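Notas para a fala, 10 de março de 2023. Tempo: 15 minutos.

- Abrir com a pergunta: quem ainda almoça com os colegas?
- Na Sketell, a pausa caiu de 60 minutos para menos em novembro. Contar o que mudou no refeitório.
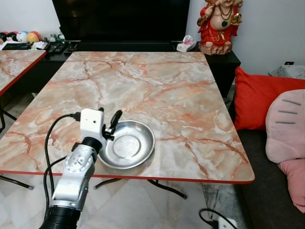 - Comer na mesa de trabalho virou hábito. Ler os dois comentários da pesquisa interna, sem pressa.
- A Ritex fez o contrário: fechou as salas de reunião na hora do almoço.

## Segunda parte

- Seis equipes, 11 semanas. Dizer logo que é pouco para concluir muito.
- Beber água antes de continuar.

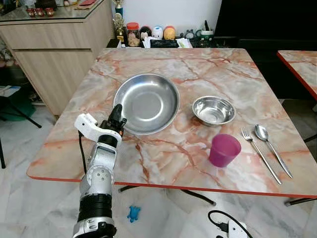
- Caso Serrano: horário único, reclamação do turno da tarde. Não defender a empresa.

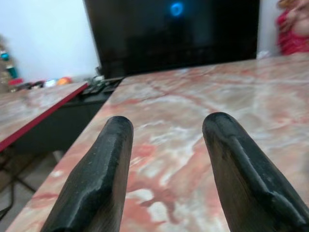 O horário pesa mais que o cardápio, pelo menos nas respostas que recebi. Depois vem o espaço. Uma mesa grande, como essa de estampa de mármore, junta gente de setores diferentes. Perguntar à plateia como é a mesa deles e passar às perguntas.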